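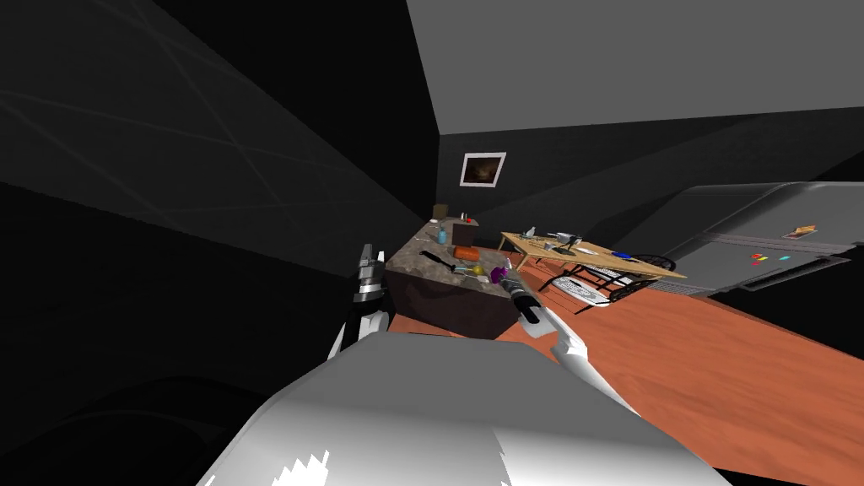

**Zunport Residents' Board — Quarantine notices at places of worship**

**lbautista_moderator** — Tuesday, January 19, 2021
The Soriano district office has asked congregations to read the isolation rules aloud before services. Comments are invited.

**coltimard_reader**
I support the request. Our hall seats 200 and now admits 81. Members listen to their clergy more readily than to a printed notice.

**stidach_east**
I must disagree. Reading the rules is acceptable, but the November letter also asked clergy to pass on names. That is the health office's duty.

**coltimard_reader**
The letter asked for attendance lists — nothing further.

**stidach_east**
A list is made of names.

**lbautista_moderator**
The letter will be posted here in full once the district office agrees.
Lovely Bautista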